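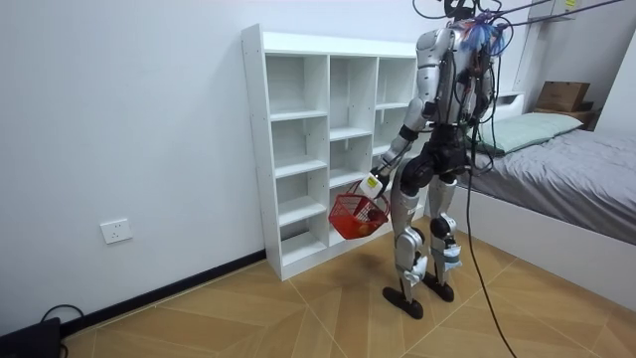
Basket duty, left arm. The cable on the floor is today's subject.

**1/** A short thread on how a robot with two good legs, a working left hand and a very calm temperament was defeated by its own lead. Told mostly so I don't have to tell it again in the kitchen.

**2/** The job is called Tapsell, after the street where somebody first thought of it. Robot carries basket to shelf. Robot puts basket in cubby. Robot lets go and steps back. My gran could do it with a cup of tea in the other hand.

**3/** We'd done 87 runs since the start of March with nothing worse than a dropped basket. I mention this because on Friday morning I said it out loud, to Beverley Dunstan, who does our safety sign-off and has strong views on people saying things out loud.

**4/** Run 88. Basket goes in, hand opens, lovely. Robot starts its step back and puts its right heel down on the black cable. Flat feet, round cable. You can work out the rest.

**5/** It didn't fall. I want that in writing. It did a sort of slow curtsey, caught itself, and then tried to lift the other foot while still standing on the lead. The lead went tight. The lead was attached to the robot. The robot was now pulling itself over by the hip.

**6/** Its balance software took this for a shove from behind and leaned back to resist. Leaning back put more weight on the heel. More weight on the heel held the cable harder. It was having an argument with itself and winning.

**7/** Ryszard Górecki hit the stop button. Good reflexes, Ryszard. Less good: on our setup the stop button cuts the motors, and a robot with no motors is a wardrobe.

**8/** It sat down on the side of the bed. Then it lay down on the bed. I've seen people get in from a night shift with less commitment.

**9/** Damage: one cable connector bent, one scuffed hip panel, one bed slat. No people hurt, and none of us was within reach, which was down to Beverley's rule and no thanks to me. I had been complaining about that rule since January.

**10/** The log is the good bit. The foot sensor noticed the cable straight away. It reported "uneven ground" 197 times. Each one was filed under "information", where we keep things we don't intend to read.

**11/** From first contact to stop button was 5 seconds. If you think that's quick, try watching it.

**12/** So whose fault? The walking code came from Leradari and it did what it says it does, which is walk on floors. The cable was on the floor. Nowhere had we told it that some bits of floor are attached to you.

**13/** Ryszard's first suggestion was to tape the cable down. We tried it with the robot switched off and pushed the cart through the route by hand. Now you have a cable that can't move and a robot that has to. Tape came up again before lunch.

**14/** Second suggestion, mine, was shorter steps. Beverley asked whether shorter steps would mean more of them. They would. More steps, more chances to tread on the thing. I withdrew the suggestion with dignity.

**15/** What we've got now: the long cable goes up and over with the others instead of hanging off the body. "Uneven ground" under a heel for more than a moment makes it freeze with both feet down, motors on. The stop button has a proper second stage, so it kneels before it goes limp.

**16/** Kneeling took Ryszard two evenings. The first version knelt on the cable.

**17/** The new connector is coming from Brornex. The bed slat came out of my own pocket, because the form for claiming furniture wants to know what the furniture was being used for and I couldn't face the box.

**18/** Someone at our Divport site has asked if they can have the log for their own walking trials. Yes, all 870 lines of it. Start at "uneven ground". You'll find it.

**19/** Run 89 is on Monday, if Beverley signs the sheet. She has it on her desk with a pen on top of it. The pen still has its lid on.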